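Does searing really do anything for a pot roast?

My mother seared. Her mother seared. Every chuck roast recipe I've ever clicked on starts with a screaming hot pan and a promise that I'm about to "lock in the juices." I went along with this for most of my adult life, and every time I ended up with a stove covered in grease and a kitchen fan that couldn't keep up.

The juice thing is easy to dismiss. If a crust sealed anything, a seared steak wouldn't leave a puddle on the plate. You can hear a seared roast losing water, too. That hiss in the pan is water leaving. So I stopped believing in that part years ago and kept doing it anyway, for flavor, because that's what the sensible people say once they give up on the juices.

But how much flavor, in a pot roast, after hours in liquid with onions and tomato paste? I've never seen a recipe writer cook both and report back. They all say "don't skip this step," and I get suspicious when I'm told not to skip something by a person who clearly never has.

So in December I bought two chuck roasts at the butcher in Cokbridge and cooked them side by side. 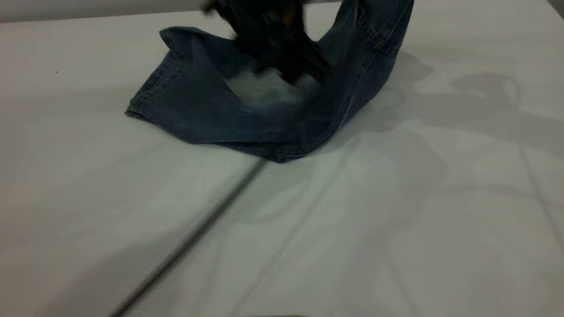
What I bought and what it cost me in patience

The butcher tried to sell me something nicer. He always does. I wanted two pieces from the same end of the same muscle, as close in size as he could get them, and he looked at me like I was planning to return one. They came out at about the same weight, with one a little fatter on the underside. I gave the fatter one to the unseared side, mostly out of contrariness. If you think that ruins the whole thing, fair enough, you can buy your own two roasts.

I salted both the night before and left them uncovered in the fridge. I do believe in salting ahead. I've skipped it enough times to know what I'm missing.

I own one good Dutch oven. The second pot I borrowed from Ruoxi Han, who lives across Park Street from me and has a Wodard, the heavy kind with the lid that takes two hands. Mine is older and chipped and has no name on it anymore. Same diameter, near enough. Hers holds heat better, I think, but I've got no way to prove that and neither does she.

The method, such as it is

Roast one: patted dry, seared in a thin layer of oil on all sides until it was properly brown, which took 14 minutes if you count the ends. People lie about this. Recipes say "two to three minutes per side" and I don't know whose stove they're using. At three minutes mine is gray with freckles.

Roast two: out of the fridge and into the pot. That's the whole step.

After that they got the same treatment. Each pot got two sliced onions, five cloves of garlic, a big spoon of tomato paste, two carrots, a bay leaf, and 500 ml of beef stock. (I measure stock in milliliters because that's what the carton says. Call it two cups and a splash.) The liquid came less than halfway up the meat in both pots. I cooked the onions and tomato paste in each pot first so the sauce would have a fair start either way. In the seared pot the onions went into the brown bits, obviously, and I wasn't going to wash the pot out to make a point.

Lids on, both in the oven at 300. I swapped shelves halfway.

There's one thing I'd change. I should have had the lid off the unseared one for the last hour, because the top of a roast that sticks up out of the liquid will brown on its own if you let it. I knew that and forgot it. I'll come back to this. 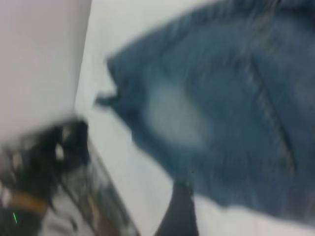 The tasting, with complaints

I had Ruoxi and Mortimer Obi over to eat. Mortimer cooked on a line for a while when he was younger and he's a firm believer in searing, the way some people are firm believers in a certain brand of tire. I didn't tell them which was which. I sliced both in the kitchen and trimmed the outside edges off the first round of slices so nobody could tell by looking.

First round, just meat, no sauce, no crust. Mortimer picked the unseared roast as the seared one. He was sure about it. Ruoxi said they tasted the same and asked if there was bread.

I'd have picked wrong too, I think, if I hadn't been the one with the knife. The inside of a pot roast tastes like pot roast. It's soft, it's beefy, and the fat has gone to that sticky stage where it coats your lip. Three hours and change in a covered pot does that, with or without a brown coat on.

Second round, sauce only, on spoons. Here there was a difference and I won't pretend otherwise. The sauce from the seared pot was darker and had a deeper, slightly bitter edge that I like. The other was sweeter and lighter, more like a good onion soup. Mortimer got that one right straight away and was unbearable about it. Ruoxi liked the sweeter one better and said so, and she hadn't been told it was the "wrong" answer, so I count that for something.

Third round, the outside pieces. The seared one had a bit more chew and a bit more going on. It was no crust, though. Anything crisp about that meat was gone after the first half hour of steam. If you sear a pot roast because you want a crust, you're cooking the wrong dish.

So where does the flavor come from?

From the pot, mostly, as far as I can tell. The brown stuff stuck to the bottom dissolves into the liquid, and the liquid is what you taste. The meat itself is almost a bystander. Which makes me wonder why we spend so long wrestling a slippery piece of beef around a hot pan, getting all six sides, when we could brown something smaller and easier.

I tried that the following week. I cut a few scraps off a new roast, the ragged bits that hang off the end, and browned those hard with the onions. The roast went in bare. I left the lid off for the last hour this time so the top could color, with a couple of checks to be sure the liquid wasn't drying out. The sauce was dark and had that edge to it. The top of the meat was brown. The stove was mostly clean.

I didn't do that one side by side with anything, so take it as one dinner on one night. Mortimer wasn't there and has told me it doesn't count.

I also browned the tomato paste longer than I used to. I let it go until it's the color of a brick and sticking to the bottom, and I think this does more for the sauce than anything else on the list. Most recipes give it thirty seconds. Give it five minutes over medium and keep scraping.

Things I still don't buy, while I'm at it

Bringing the roast to room temperature. A thick chuck roast doesn't get anywhere near room temperature in half an hour on the counter. I've poked one with a thermometer and the middle barely moved. For a pot roast, which is going to sit in the oven all afternoon, I can't see how it could matter.

Expensive wine. I've used the bottle somebody left at my house and I've used a nice one, and by the end I couldn't tell you which was which. In this test I used no wine at all and nobody asked about it.

Flouring the meat. It makes the pan dirty faster and the sauce a little thicker. If the sauce is thin, I'd sooner take the lid off and let it cook down.

The timer in the gadget. I have a Witel probe thermometer that a relative gave me, and it's fine, it reads a temperature. But pot roast isn't done at a number. It's done when a fork goes in and turns without a fight, and I've had roasts reach that point nearly an hour apart at the same reading.

What I'd tell somebody making one this weekend

If you like searing and have a good fan, sear it. The sauce will be better for it, a little. Do one or two sides properly and leave the rest alone. The edges and ends aren't worth the burned wrist.

If you don't like it, or you're trying to get dinner in the oven before school pickup, put the roast in raw and spend your effort on the onions and tomato paste. Salt it the night before. Keep the liquid low and take the lid off toward the end.

One reader wrote to me last time I complained about a cooking rule and told me there must be 3000 years of cooks who disagree with me. Maybe so. I doubt many of them had two pots going at once, though.

I gave Ruoxi her Wodard back with the leftovers in it, the sweeter ones, and I've got the darker sauce in the freezer for noodles. Next up is resting, which I've also got doubts about. I'll need to buy more beef.

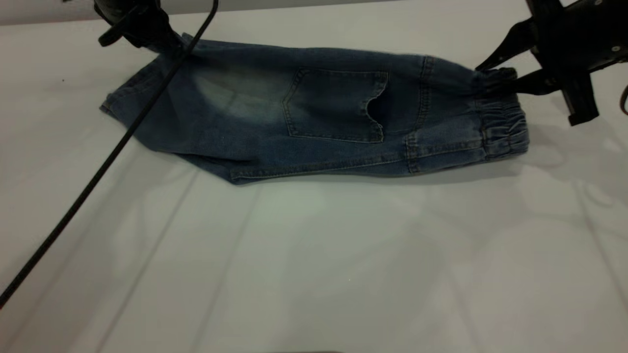

Blue jeans on a white table, one corner lifted.

Comments are open below. If you've cooked the two side by side yourself, I'd like to hear how it went, and please tell me what cut you used and whether the lid was on. If you've only ever done it the one way, I've already heard from Mortimer.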